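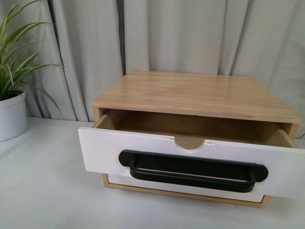

사스키아가 이사 가면서 나한테 떠넘긴 게 딱 하나 있는데, 그게 책상 위에 올려놓는 두 칸짜리 나무 서랍이었다. 버리긴 아깝고 들고 가긴 귀찮대. 나는 원래 거절을 못 하는 사람이라 품에 안고 버스를 탔고, 내릴 때쯤엔 이미 정이 들어 있었다.

처음엔 좀 웃겼다. 앞판만 하얗게 칠해 놨는데 몸통보다 넓어서 양옆으로 삐죽 나와 있고, 손가락 넣으라고 반달 모양으로 파 놓고는 그 밑에 까만 손잡이를 또 달았다. 둘 중에 뭘 잡으라는 거야? 나는 일주일쯤 고민하다가 반달 쪽으로 정했다. 그 옆에 페인트가 조금 까진 자리가 있어서, 전에 쓰던 사람도 나랑 같은 쪽이었겠구나 싶었거든.

문제는 뭘 넣느냐였다. 위 칸에 영수증을 넣었다가 뺐고, 단추를 넣었다가 뺐고, 한번은 귤도 넣어 봤다(이건 진짜 하지 마시길). 뭘 넣어도 남의 집에 짐을 부려 놓은 기분이 들었다. 아래 칸은 아예 손도 안 댔다.

그러다 1월 21일 화요일에 위층 머그돌나 할머니가 내려오셨다. 헝가리에서 오신 지 37년이 됐다는데 우리말 욕을 나보다 잘하신다. 할머니는 차를 드시다 말고 서랍을 쓱 당겨 보더니 물으셨다.

"왜 비워 놨어?"

"넣을 게 없어서요."

"넣을 게 없는 사람이 어딨어. 숨길 게 없는 거지."

그러고는 주머니에서 접힌 종이를 꺼내 넣고 탁 닫으셨다. 보지 말라고, 봄에 찾으러 온다고. 아니, 그렇게 말하면 누가 안 궁금해하냐고요! 그날 밤 나는 물 마시러 두 번, 괜히 창문 보러 한 번 일어났고 그때마다 책상 앞을 지나갔다. 부엌은 반대쪽인데.

그래도 안 봤다. 대신 나도 종이를 한 장 접어 아래 칸에 넣었다. 사스키아한테 하려다 못 한 말을 썼는데, 쓰고 보니 겨우 세 줄이었다. 그 뒤로는 이상하게 책상에 앉는 게 좋아졌다. 앞쪽 모서리에 살짝 찍힌 자국들을 엄지로 문지르는 버릇도 생겼고, 전화를 받을 때면 나도 모르게 나뭇결을 왼쪽에서 오른쪽으로 따라가고 있었다.

할머니는 4월에 정말로 오셨다. 종이를 꺼내 펴시는데 나는 예의상 천장을 봤다. 예의상 봤는데 조금은 보였다. 양배추 수프 만드는 법이었다.

"이걸 왜 숨기셨어요?"

"며느리가 자꾸 알려 달라잖아."

할머니는 종이를 도로 접어 앞치마에 넣고, 간 김에 냄비나 하나 빌려 달라고 하셨다. 냄비를 들려 보내고 돌아와 보니 위 칸이 열린 채였다. 나는 닫으려다가 그냥 두고 아래 칸을 당겨 내 종이를 꺼냈다. 그리고 사스키아한테 전화를 걸었다. 신호가 한참 가더니 자다 깬 목소리가 나왔다.

"왜, 서랍 망가졌어?"

"아니, 잘 있어. 근데 나 읽어 줄 거 있는데, 세 줄이면 돼."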